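[drarkia-users] Re: Gripper closes, then planner says "object in collision"

From: Sławomir Śliwiński
To: drarkia-users
Subject: Re: [drarkia-users] Gripper closes, then planner says "object in collision"

Hello Aleksandra, hello all,

Thank you for the log, it was very useful. I have answers to two of your questions and only a guess for the third one.

Aleksandra Sikora wrote:

> We are on the April release with the Baran grasp plugin. The task is
> to take a bunch of artificial flowers by the stems and move it to
> another place. Approach and close are fine. When the plugin attaches
> the object, the next planning request fails at once with
> START_STATE_IN_COLLISION, and the pair in the message is always
> finger_right and attached_0.
>
> I tried to raise touch_padding, but then the planner also ignores
> contacts which I want to keep.
>
> 1. Is it a bug in the attach step, or in my config?
> 2. Why is the attached box so much bigger than the stems?
> 3. The wrist cloud loses most of its points after closing. In my
> log it goes from 2919 to 639. Is this normal?

1. It is your config, but the documentation is guilty too. The attach step reads the list allowed_touch_links from the gripper file, and if the list is missing it takes only the link named in grasp_frame. In your file grasp_frame is the palm, so both fingers are treated like any other obstacle. The message names only one pair because the checker stops at the first contact it finds. Please add this:

allowed_touch_links:
 - palm
 - finger_left
 - finger_right

After this you can put touch_padding back to the default value. I would not use padding for this purpose at all.

2. The box is built from the segmented cluster, and the segmenter does not know what is a stem and what is a leaf. It grows the region from the seed point between the fingertips as long as the distance between neighbors is under cluster_gap. Leaves and blossoms are connected to the stems, so they all come inside. For a cup this is what you want. For flowers you get a box which is mostly air.

I see the same in our setup in Clirkcombe, where I use Jaketti for the recording and replay. My case is even worse, as I have other flowers standing close by and the cluster jumps to them if the gap is too large.

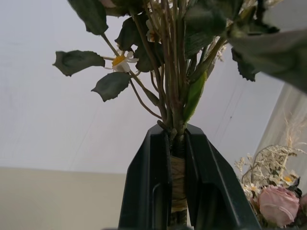 Wrist camera, gripper closed on the stems at the twine. The arrangement with the pink rose at lower right must stay outside the cluster.

With the default gap the rose and the baby's breath were merged into attached_0, and the planner then believed the gripper was carrying all of it. What helped me was to split the object in two parts. The stems are a thin cylinder, attached with the touch links from above. The leaves and flowers are a second shape, attached with no touch links and with soft_contact: true, so that contact with it gives a cost and does not give a failure. The option is read from the object file, not from the scene file. I lost one evening on this.

Be careful also with leaves which are very near to the lens. In my view there is a big blurred one at the upper right, and the depth on it is not to be trusted. I cut everything closer than min_range before clustering. My value is 69 (the unit is millimeters), but please check it with your camera, and check that you do not cut your own fingertips.

3. This is my guess only. After closing, the self filter removes the fingers, and it removes everything behind them as shadow too. With a thin object held exactly between the fingers, it can be that most of your points are in this shadow. The threshold min_cluster_points is 200, so with 639 you are still on the safe side, but I would like to see the numbers with shadow_removal: false. If they stay low, then I am wrong and we should look at the time stamps between the cloud and the joint states.

Could you send the gripper file and one recording from just before the close command until the error? A short one is enough. If the touch links solve the first problem, I will send a patch which prints a warning when the list is missing. At this moment it falls back to the palm with no message, and I think this is not friendly to new users.

Best regards,
Sławomir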